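印刷する | メールで送る

工場見学記:ティフォン社の詰め合わせ工場で一日すごす

受付で渡された安全靴は左右でサイズが違った。右が大きい。午前の見学のあいだ、私はずっと右足だけ半歩遅れて歩いていたことになるが、案内役のマルレーネ・ラマースさんは歩くのがとても速く、両足が合っていても結果は同じだったと思う。

ティフォン(Tivon)は、文房具や食器の小物を箱に詰めて出荷する会社である。企業の新入社員に配る筆記具のセット、保険会社が契約のお礼に送るマグカップとスプーン、幼稚園の入園セット。自分では何も作らない。よそが作ったものを受け取り、決められた組み合わせで箱に入れ、ふたを閉める。そう書くと簡単そうに聞こえるし、私も入り口まではそう思っていた。

五月の開放日で、見学者は私のほかに地元の職業学校の一団と、同業らしい無口な二人組。二人組は最後まで一言も質問せず、天井の配線ばかり見ていた。あれは何だったのだろう。

最初に通されたのは箱を閉める工程だった。主役は「ファタ」(Fata)と呼ばれる大きな機械で、底が組まれた箱を受け取り、ふたを折り、テープを貼って送り出す。一時間に2,000箱という。そばで見ていると、箱が流れているというより、箱に追われている気分になる。以前は六人がかりだった仕事で、いまは一人が機械の横に立ち、ときどき引っかかった箱を抜く。

「で、残りの五人は?」と職業学校の生徒が訊いた。いい質問だ。引率の先生は少し困った顔をしたが、ラマースさんは慣れていて、すらすら答えた。二人は検品へ、一人は出荷の事務へ、一人は定年、一人は辞めてパン屋になった。パン屋については、朝が早くなっただけだと本人がこぼしているそうだ。

機械の横の一人が、ラインハルト・アイヒホルンさんである。この工程に長くいる人で、手でテープを貼っていたころの話をしてくれた。腰は楽になりました、と言う。肩も。そのかわり耳が疲れる。ファタは調子が悪くなる前に音が変わるので、一日じゅう聞いていなければならない。前は手を動かしながら隣としゃべれたが、いまは隣がいないし、いても聞こえない。説明用のパネルには「重労働からの解放」と大きく書いてあり、アイヒホルンさんはその真ん前に立って話していた。本人がパネルを読んだかどうかは訊きそびれた。

次が詰め合わせの工程。ここは意外なほど人が多い。長い作業台に36人が並び、手で詰めている。なぜ箱を閉めるのは機械で、入れるのは人なのか。理由は作業台を見れば見当がつく。ペン、消しゴム、布の袋、金属のカップ、袋に入ったクッキー。転がるもの、つぶれるもの、絡まるもの。組み合わせは注文ごとに変わり、同じ内容が昼まで続く日はめずらしいという。

作業の順番と割り当ては「ズレオ」(Zuleo)というソフトが決める。各自の前に小さな画面があり、次に何をいくつ入れるかが出る。導入した当初、ズレオは休憩の時刻も決めていた。計算上もっとも無駄のない配分にしたところ、全員の休憩がばらばらになり、食堂でいつも一人ずつコーヒーを飲むことになった。三週間で苦情が山になり、休憩だけは人間の手に戻った。ラマースさんはこの話を少しうれしそうにした。廊下に貼ってある休憩表は、たしかに手書きである。しかも消して書き直した跡だらけで、このへんの効率はまだ改善の余地がありそうだった。

現場の不満はほかにもある。作業台の端にいたアルダナ・ファリアスさんは、画面の指示が「正しすぎる」と言った。たとえばスプーンが最後に来る。重さの計算ではそれでいいのだが、先に入れておけばカップが動かない。みんな知っているので、みんな先に入れる。するとズレオは順番違反として黄色い印を出す。黄色い印は一日で200件たまり、月末に表になって主任に届く。主任はそれを読まない。読まない主任がラマースさん本人で、横で聞いていてうなずいていた。

順番を直してもらえばいいのでは、と言ってみた。ソフトの会社に頼むと、変更一つごとに見積もりが来るらしい。黄色い印は無料である。

昼食は食堂でレンズ豆のスープ。これはうまかった。職業学校の一団がパンを残らず取っていったので、私はスープだけ二杯食べた。見学者用の席に置いてあった会社案内によれば、従業員の満足度は年々上がっているという。何年から測り始めたのかは書いていない。測り始めた年がいちばん低かったのだろう、たいていそういうものだ。

午後は希望者だけ二階へ上がった。二階は床が寄せ木で、下の騒音がうそのように静かである。昔は応接室だったそうで、いちばん日当たりのいい部屋を、いまは小型アームの試し場にしている。担当はティル・ラートイェンさん。もとは下の作業台にいた人で、入社して最初の年はカップばかり詰めていたという。

試しているのは、詰め合わせの一部、つまり「つかんで、持ち上げて、置く」を卓上サイズのアームに教えられるかどうか。高価な産業用ロボットを買う前に、何ができて何が無理なのかを自分たちの手で知っておきたい、という話だった。部品は樹脂の3Dプリントで、配線はむき出し、台座は机の縁に取り付けてある。下の階のファタを見たあとだと、ずいぶん頼りない。だが見学者がいちばん長く立ち止まったのはここだった。無口な二人組も、ついに天井から目を離した。

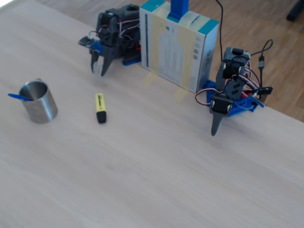

二階の試し場の机。アームは二台、左が二本指、右が先のとがった一本指。カップには青いスプーンが入っている。

課題になる品物は下の階から持ってくる。金属のカップも蛍光ペンも、人の手なら見もせずに取れる。ラートイェンさんによると、手ごわいのはペンのほうだそうだ。寝ていれば転がるし、立っていれば倒れる。つかむ位置が少しずれるだけで話が変わる。試した日の記録を見せてもらうと、10回のうち成功七回と書いてある日があった。けっこう立派な数字に見える。

「下で三割落としたら、その日のうちに呼び出されますよ」とラートイェンさんは言った。自分も新人のころ呼び出されたことがあるらしい。

教え方も変わっている。プログラムを書くより、人が動かしてみせた手本をためていくやり方で、手本役には下の作業台の人が交代で来る。ファリアスさんもその一人だ。はじめは嫌だったと、昼に彼女から聞いていた。自分の仕事を機械に教えるのだから、いい気はしない。ところがやってみると、自分が何をしているのか初めてよくわかった、という。カップを取るとき、小指で隣の品を押さえていた。十年近く、そんなことをしているとは知らなかった。

アームには小指がない。ラートイェンさんはそれを報告書に書き、開発の予算を握るオットマー・ミュールバウアー部長から「小指はいくらするのか」という返事をもらった。返答はまだしていないそうだ。

では、これがうまくいったら36人はどうなるのか。こちらの質問には、すらすらした答えは出てこなかった。ラマースさんは、少なくとも全部が置き換わることはないと言い、ラートイェンさんは、置き換わるとしても自分の定年より後だと言った。彼はまだ二十代である。会社としては、重いものと数の多いものだけをアームに回し、細かい組み合わせは人に残す考えだという。手本役を務めた時間には手当がつく。額は教えてもらえなかったが、ファリアスさんは「食堂のコーヒー代にはなる」と言っていたから、食堂のコーヒーが極端に高いのでなければ、だいたい見当はつく。

もう一つ、働く人の側から出た要望があった。手本の記録に誰の動きか名前を残すかどうか、である。残すと、うまい人とそうでない人が一目でわかってしまう。残さないと、うまい人が損をした気になる。今のところ名前は番号に置き換えられているが、癖でわかるらしい。品を置いたあと必ず指先で軽くたたく人がいて、アームまでそれを覚えかけたことがあるという。直すのに二日かかった。たたかれた箱のほうは、少しも傷まなかったそうだ。

帰りぎわ、もう一度下の階を通った。アイヒホルンさんが機械を止めて、ふたの折れ損なった箱を一つ抜いているところだった。音が変わったんですか、と訊くと、いや、赤いランプがついたから、と言う。

安全靴は受付に返した。次に借りる人のために左右のことを伝えたら、受付の人が手元の帳面に書きつけてくれた。

見学の申し込みは受付窓口まで。団体は事前に人数を知らせること。昼食つきだが、パンは早い者勝ちである。

このページを印刷 | 友だちにメールで知らせる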